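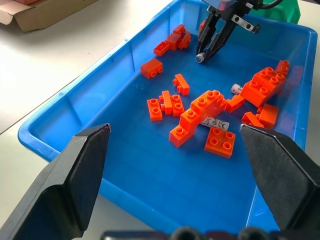 March, evening session. Orange over blue at last, and I am so pleased with it! I've been putting off the second colour on the Kemham tide-table poster for ages, partly out of cowardice and partly for want of a decent orange. What I'm after is the jump you get from orange toy bricks scattered in a bright blue plastic tray, where the small pieces seem to sit a bit nearer your eye than they should. Two small white batteries in with them stand out as well, but quietly, and that's the job I want the bare paper to do in the lettering. So: big flat blue, small hot orange, a little white left showing. Everything below is about getting there in ink.

Press: the Dirkden proofing press, bed packed as for last month's job plus one sheet of tissue. Paper: the smooth cartridge, trimmed and stacked the night before so it had settled to the room.

Blue first. Mixed it fairly strong, with a touch of black that I then regretted and drowned in more blue. Printed from the big lino block with the sea shapes cut out. The first few pulls were salty, as usual (little white specks all through the solid), so I added ink to the slab in two goes and slowed the crank right down. Much better. Slow really does matter with a solid this size. I'd been racing through because the press is so nice to turn. Ended up with 80 good blues, 9 that will do for testing and a handful for the bin.

Left them in the rack for two days. The heavy ones along the bottom were still tacky at the lower margin, so I've marked those with a pencil tick on the back and will print them last.

Orange. This is where it gets fun. My first instinct was to print straight orange over the blue and hope the white in the ink would carry it. It doesn't, or not with this ink. You get a brown like cold tea. Quite a handsome brown, I've kept one, but no use for lighthouses. Options I tried on the test sheets:

Orange with a lot of opaque white. Covers well, goes chalky and peachy. Lost all its heat.

Opaque white first, left to dry, orange on top. Lovely colour. Means an extra run, and the register has to be spot on or there's a white halo. Zixuan Zeng rather likes the halo and thinks I should do it on purpose. I can see it on a smaller print.

Cutting the blue block away so the orange falls on clean paper. Obvious, correct, a nuisance. It glows! The paper does all the work and I don't need any white in the mix.

Went with the last one. That meant taking the lighthouses and the little boats out of a block I'd already printed from, so the 80 finished blues are now a different edition from whatever comes next. Sulked over that for the length of one cup of tea, then decided they'd make very good single-colour prints on their own. The sea looks grand by itself.

Recut took most of the afternoon. The lino was cold and crumbly until I put it on the radiator, and then it went like butter. I left a hair of overlap all the way round each shape, a pencil line's width, so that any drift shows up as a thin dark edge. On the trial pulls that edge looked deliberate, a bit like an outline.

Register: switched to the McGrath pins and tabs, after fighting with cardboard corners for years. What a difference. I ran 19 sheets through both colours to check, and only one was out by enough to see, and I'm fairly sure I put that one down crooked.

Orange recipe, before I lose the scrap of paper: three parts warm yellow, one part of the Piveck red, then more red from the tip of the knife until it looks slightly too hot on the slab. It dries back a shade. No extender. The tin with the dented lid has what's left, skin paper on top.

Kevin Mac Mathúna looked at a proof from the far side of the shop and said the boats were moving. They do shimmer a little where the two colours meet, especially under the strip light. In daylight by the door it calms down. I want to see it from across a street before I decide whether it's too much, though I suspect I'll love it.

Still to do:

Reprint the blue from the recut block, full run. Order paper first – the pack count says 469 sheets but it was opened in the autumn and has been raided by everybody.

Set the tide figures again in the smaller size. The current ones crowd the harbour wall.

Clean the rollers properly. There's a ghost of brown at the left end from the cold-tea experiment and it'll find its way into the yellow.

Ask Zixuan for the halo proof back, the one with the big lighthouse.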